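Speaker notes, Irnton shared workshop open evening, 3rd May
Talk: Two arms and a snack counter

Slide 1. Title. Say who I am and that I have 40 minutes including questions. Ask people at the back if they can hear.

Slide 2. What we set out to build. A counter with two arms that can pick an item and put it on a tray. Call it by its name, Rimuvden, once, then just say "the counter". No walking about, no talking, no payment. We gave ourselves one tabletop and whatever would fit round it.

Slide 3. The budget. We spent £766 on everything apart from the arms, and that covers the table, brackets, power supplies, cable and racks. The arms were bought through the workshop fund, so leave them out of the total and say so before someone asks. Most of the overspend was cable. We bought the wrong length twice.

Slide 4. Mounting. Both arms are fixed, and where you fix them decides nearly everything else. Our first layout had them side by side and they got in each other's way. Now each has its own part of the table and the one that isn't working folds back. Mention the clamps: tighten, run it for an hour, tighten again.
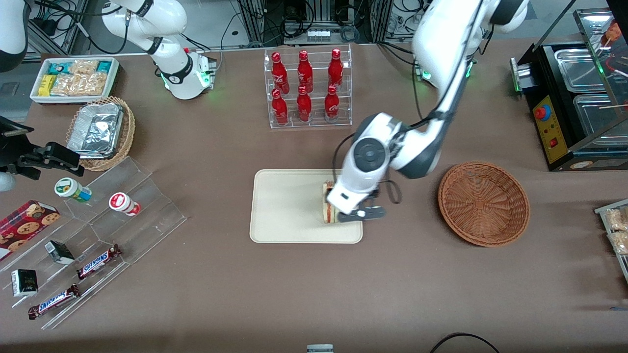
Slide 5. Why food is awkward. A bottle is stiff and it's the same shape every time. A sandwich gives when you squeeze it, and the filling moves. Close the fingers too far and you've got a pinch mark in the bread. Don't close them far enough and it slides out on the way over. We set the closing width by hand for each kind of item and keep the numbers in a plain text file. Read out a couple of lines from the file if there's time.

Slide 6. Racks and trays. Clear acrylic looks tidy but it's a pain for the depth camera, which sees straight through it. We ended up teaching positions for the racks and only using the camera for things in the open. Trays with a raised rim need a higher approach. Early on we caught the rim and pushed the whole tray along the table.

Slide 7. The software. Keep this short. One program per arm, and a third that decides who goes next. If either arm reports a fault, both stop. The Wonddale group asked for the code after their visit, so say that it's on the workshop server under the Peng folder and anyone with a login can copy it.

Slide 8. What still goes wrong.
Soft packets. The fingers close on the wrapper and miss what's inside.
Items lying at an angle in a compartment. We straighten them by hand.
Cables. They loop round the wrist and want more slack than you'd think.

Slide 9. Next. Softer finger pads before July. A proper cover for the wiring behind the table. After that, handing an item from one arm to the other, which we've tried 3 times and dropped every time.

Slide 10. Questions. Likely ones: could it make the sandwich (no), is it safe to stand next to (stay behind the tape when it's powered), can members use it (yes, after the induction, sign-up sheet by the door).

Leave the contact slide up. Switch the arms off at the wall before packing away.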